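The Mushroom Jar

My grandmother left me three things: a cast iron pan, a bad temper in the mornings, and a blue glass jar with a note taped to the lid that said DO NOT OPEN TILL CLAMINE.

Clamine is a town. I had to look it up. It's over 101 miles from my apartment in Lindwood, up past the reservoir, and as far as I knew she had never set foot there in her life. She hated hills. She hated towns with hills in them even more.

So of course I went. I called in sick to the shoe store, put the jar on the passenger seat with the belt across it, and left at six in the morning with half a bagel in my mouth.
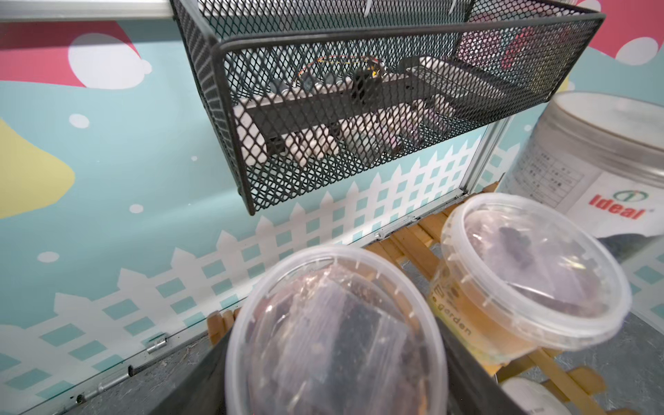
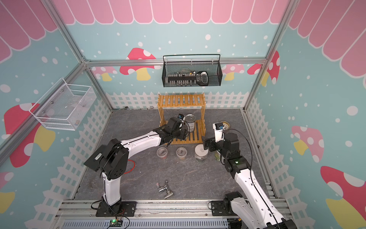
I should say that mushrooms were my grandmother's whole thing. Dish towels, salt shakers, a doorstop, a nightgown I was never allowed to make fun of. She didn't pick them and she wouldn't eat them (she said they tasted like a basement), but she could not walk by one painted on a plate. When I was little I figured every grandmother had a theme. My friend's had roosters, so it seemed pretty solid to me.

The drive was long and mostly behind a hay truck. I talked to the jar a little. I told it about the shoe store and the man who brings back the same pair of loafers every month, and I told it I was sorry I hadn't called more last winter. The jar rattled on the bumpy parts. It had been rattling ever since I got it, a dry, light sort of rattle, and I had spent weeks guessing. Buttons? Teeth? I'd gotten kind of attached to teeth.

Clamine had one main street, and it went straight up. I parked at the bottom because my brakes are not great, and I carried the jar up the sidewalk like a baby. Near the top there was a diner called Griffiths with a screen door and a hand-lettered card in the window: PIE UNTIL IT'S GONE.

The woman behind the counter was 79. I know this because she told me before I sat down. Then she saw the jar and stopped wiping the counter.

"Well, she took her time," she said.

I said my grandmother had died in September. I said it too fast, the way I'd been saying it to everybody, like reading off a grocery list. She nodded and cut me a piece of peach pie I hadn't asked for, and then she came around and sat on the next stool -- slowly, one hand on the counter -- and asked if she could hold it.

They had worked there together in the summer of 1966. The two of them shared a room over the kitchen, so hot at night that they slept with wet washcloths on their feet! My grandmother wore a mushroom pin on her apron, red enamel, bought at the drugstore in Brirkeck on their one day off. She was leaving at the end of the summer to get married, and she wasn't sure about it, and she said so exactly once, out on the back steps.

"I told her to stay," the woman said. "She told me to mind my own business. Then she said she'd come back and tell me which of us was right."

I asked what was in the jar. She said how would she know, it wasn't her jar, and would I please open it before the lunch people came in.

The lid was stuck. I ran it under the hot tap in back, and she banged it with a spoon, and it finally gave. Inside were peach pits, years of them, all dried out and pale, and down at the bottom the pin with most of its red gone. There was a slip of paper folded around the pin. I handed it over without reading it. It seemed like the right thing, and I've been a little mad at myself ever since.

She read it with her glasses pushed up on her head. She laughed, just one bark, exactly my grandmother's kind of laugh, and she put the paper in her apron pocket.

"What does it say?" I asked.

"It says it was a tie," she said, and she got up to make the coffee.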